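Grille de contrôle – plans de travail et revêtements en pierre naturelle
Résidence Nanmont, bâtiment Jurklow, parties communes et cuisines de service
Visite avant remise en exploitation, septembre
Contrôle : Annelore Kramer
Relecture : Birdie Alcantara
Référence de dossier : 1 953

Codes utilisés : C = conforme ; R = réserve mineure, levée possible en exploitation ; NC = non conforme, levée exigée avant ouverture ; SO = sans objet.

Le contrôle porte sur les éléments horizontaux en pierre (plans, tablettes, appuis, seuils) et sur leurs supports. Les parements verticaux du hall relèvent du lot façade et ne sont pas repris ici. Les réserves de la visite précédente sont rappelées lorsqu'elles n'ont pas été levées.

1. Supports et fixations

1.1 Stabilité du piètement, absence de jeu à la main – C
1.2 Planéité du support avant pose, d'après la fiche du poseur – C
1.3 Équerres de reprise sous les porte-à-faux – R
Commentaire : une équerre du comptoir d'accueil est montée avec une visserie différente des autres. La charge admissible n'est pas en cause, mais la tête de vis dépasse et peut accrocher un vêtement. À remplacer par la référence prévue au carnet Tillman.
1.4 Porte-à-faux non soutenu inférieur ou égal à 30 cm – C
1.5 Continuité du calage en pied – NC
Commentaire : deux cales manquantes côté office. Le plan porte sur l'angle arrière. Aucun appui lourd avant reprise, y compris pour le nettoyage des luminaires.

2. État de surface

2.1 Fissures traversantes – C
2.2 Éclats sur arêtes accessibles au public – R
Commentaire : éclat ponctuel sur le seuil de la réserve, sans arête coupante au toucher. Ponçage léger suffisant. Ne pas reboucher au mastic teinté sans essai préalable sur une chute.
2.3 Distinction veine / fissure – C
Commentaire : sur les marbres bruns à réseau serré, la lecture à l'œil seul est peu fiable. Les veines claires peuvent se dédoubler, s'affiner et changer de direction comme le ferait une fissure. Le contrôle se fait à l'ongle puis en lumière rasante, lampe posée au ras du plan, dans deux directions perpendiculaires. Une veine ne retient pas l'ongle. En cas de doute, marquer au crayon gras et repasser à la visite suivante.
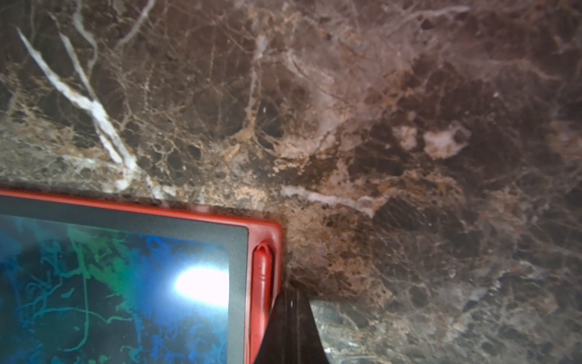 Crédit photo : A. Kramer / fonds documentaire Zarner

Dans les pierres de type emperador, les remplissages clairs n'ont pas toujours la même dureté que le fond brun. Un polissage trop appuyé peut les creuser. Le relevé doit mentionner séparément les creux perceptibles au doigt et les simples différences de teinte, qui ne constituent pas un défaut.

2.4 Résinage d'origine, absence de décollement – C
2.5 Brillance homogène – R
Commentaire : zone mate devant l'évier de l'office. Aspect compatible avec une attaque acide (détartrant, jus d'agrume). L'origine n'est pas établie. Réserve esthétique, sans incidence sur la sécurité.
2.6 Taches grasses pénétrantes – C

3. Joints et raccords

3.1 Joint souple en périphérie des cuves – NC
Commentaire : joint ouvert sur la cuve de gauche, dos du plan humide au toucher. Déposer, sécher, refaire au silicone neutre pour pierre. Les silicones acétiques sont exclus : risque d'auréole et d'attaque du calcaire. Réserve déjà notée à la visite précédente.
3.2 Joints entre dalles, largeur régulière – C
3.3 Désaffleur entre dalles de seuil inférieur ou égal à 2 mm – C
3.4 Raccord au revêtement de sol souple – R
Commentaire : profilé de transition décollé à une extrémité, local poubelles. Risque de trébuchement faible mais passage de chariots fréquent. Recoller et lester jusqu'à prise complète.

4. Glissance et circulation

4.1 Seuils extérieurs : finition non polie – C
4.2 Paliers intérieurs polis : tapis d'absorption en place – R
Commentaire : tapis présent, trop court d'une dalle dans le sens de la marche. Par temps de pluie, le premier pas hors tapis se fait sur du poli.
4.3 Nez de marche contrastés – C
4.4 Signalisation « sol humide » disponible à chaque niveau – NC
Commentaire : sept panneaux prévus au plan de prévention. Le niveau bas n'en est pas équipé. Le lavage du dimanche se fait sans balisage à cet étage. À corriger avant le prochain passage de l'équipe d'entretien.

5. Produits d'entretien

5.1 Fiches de données de sécurité accessibles – C
5.2 Produits acides stockés à l'écart des produits chlorés – C
5.3 Étiquetage des flacons de transvasement – NC
Commentaire : deux pulvérisateurs sans étiquette dans le chariot. Contenu non identifié, retirés du service. Rappel à faire à l'équipe : un flacon sans nom se remet au responsable de site, il ne se vide pas à l'évier.
5.4 Détergent au pH neutre pour les plans – C
5.5 Hydrofuge : date d'application consignée – R
Commentaire : le cahier indique l'application mais pas le lot du produit. Essai à la goutte réalisé sur le comptoir, absorption lente, résultat acceptable. À compléter par Zarner.

6. Interventions à chaud et charges

6.1 Dessous-de-plat ou grilles à disposition près des plaques – C
6.2 Distance entre appareil chauffant et chant de pierre – C
Commentaire : distance conforme à la notice de l'appareil. Éviter néanmoins la dépose d'un récipient brûlant directement sur le plan – le choc thermique peut ouvrir une ligne de résine.
6.3 Interdiction de monter sur les plans, affichage – R
Commentaire : affichage présent, masqué par un calendrier.

Suites à donner

Points 1.5, 3.1, 4.4 et 5.3 : levée avant ouverture, justificatif écrit ou photo datée transmis à A. Kramer. Le point 3.1 fera l'objet d'un contrôle sur place, joint sec, dessous de plan accessible et caisson vidé.
Points en R : levée au fil de l'exploitation, vérification à la prochaine visite. Tillman fournit l'équerre du point 1.3, pose par l'équipe de site.

Remarque de B. Alcantara à la relecture : le point 2.5 devrait être suivi avec le 5.4. Si la zone mate s'étend, demander la liste complète des produits utilisés à l'office, y compris ceux apportés par les prestataires extérieurs.

Réponse d'A. Kramer : d'accord, ajouté à la trame. Repérage de la zone mate à reporter sur le plan du niveau, contour relevé au ruban de masquage.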